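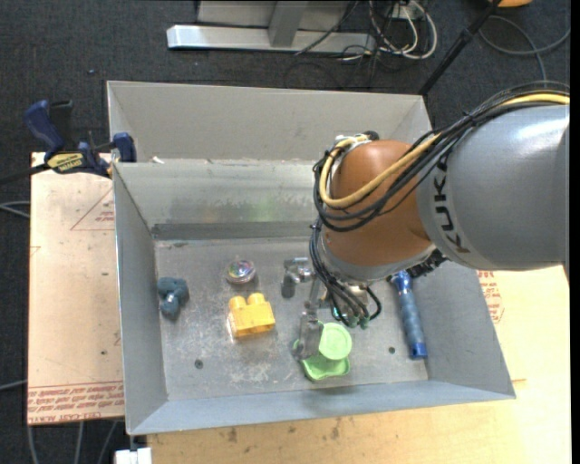 An afternoon at the Maltico open day

I'd been promised tea and robots, and I got both! Sanaa Naciri met me at the door (I was early, she was still pinning up signs) and took me straight through to the KUKA arm, the one everybody's children wanted to see.

"It's only picking toys out of a metal bin," she said, "but you try telling it which bit of a toy to hold."

I asked whether the odd shapes were deliberate. "Oh, completely. A building block is quite kind to a gripper. Something small, round and see-through is horrible, and I always put one in."

She's been at Maltico for three years, and before that she fixed coffee machines, so the cables hanging off the wrist don't bother her one bit. "People look at the wires and think it's unfinished. Well, it is! We change something every week."

Her colleague Pierina Testa wandered over with a biscuit and told me they'd had 165 visitors by lunch, when they'd only printed 18 programmes. What did they all ask? "If it can do the washing up," said Pierina. And can it? "Not my plates, thank you."

The next open day is in March, and Sanaa wants to let visitors bring a toy from home for the arm to try. I've already got my eye on my nephew's rubber octopus.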